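Vekdale Tabletop Picking Kit, simulator edition: a long-term review
Posted 2019-09-08

I bought the Vekdale kit the way I buy most things, which is to say after reading every review I could find and then ignoring half of them. It's a software package, so there's nothing to bolt down. For $346 you get a simulated arm and gripper, a round turntable tray, a blue bin to sort into, a set of small parts, and a little furnished room to put it all in. I had been using the free starter scenes from Tramex before this, and they served me well for a long while, but I was ready for something with a bit more to it.

Installation took me 25 minutes, most of that spent waiting on the download. The manual is friendly and well laid out (bless whoever wrote the index!), and by dinnertime I had my first picking routine roughed in and was feeling very pleased with myself.
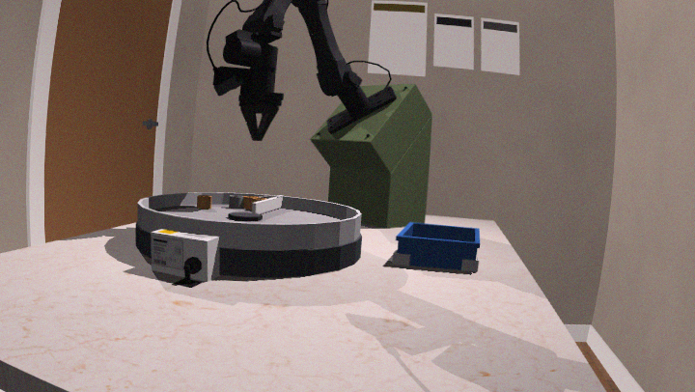
Nikolovski wrote in the comments on my first-impressions post that the price is fair for a hobbyist but steep for a classroom, where every seat needs its own license. I think that's right, and I'd love to see Vekdale offer a school bundle.

What won me over is how easy it is to swap the parts. Boxes and blocks are the gentle way to begin, and then you can move on to hollow round pieces, which ask a lot more of your grip planning. I spent a whole happy evening on approach angles alone – with a pot of tea going cold beside me – and the close-up view from the gripper became my favorite window in the whole program.

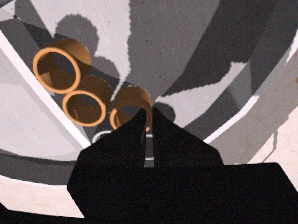
Does it need a powerful computer?
An ordinary desktop with a midrange graphics card handles it fine, though I turn the shadow quality down a notch when I'm running long batches.

My longest batch so far was 962 picks, left going overnight, and the program was still up and responsive in the morning. I do have a few grumbles. The log files are a jumble, the menu for changing viewpoints is buried too deep, and saving a room layout takes more clicks than it should. I got used to all of it, but a newcomer might sigh now and then. The wide room view is lovely for checking the arm's path over the tray, so it's a shame it's hidden away.

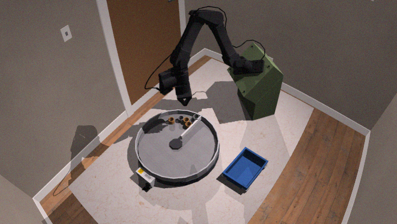
Can you bring in your own part models?
The import tool takes most common file types, and the Sumesmont add-on pack is a good place to borrow shapes from if you don't care to draw them yourself.

I'm giving it four stars out of 5, and I'll gladly add the last one when they fix those logs.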